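Media release | Homewares & Giftware

Ristgate adds artificial stems and glass vases for May 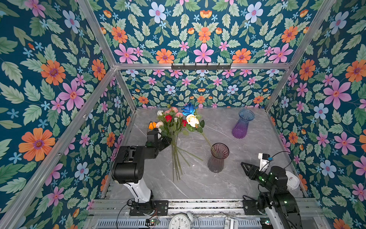 What's in the range

Homewares supplier Ristgate will bring its Landside collection of artificial flowers and coloured glass to stores in May. Roses come in red, blue, cream and pale pink, all on long green stems. Two flared vases are offered, a tall one in blue and purple and a shorter one in smoky pink to purple.

"Customers asked for stems long enough for a tall vase," said range manager Yesenia Zapata.

The collection will be stocked in 16 stores, with a first run of 1000 bouquets.

Trade enquiries: Esperanza Marín, Ristgate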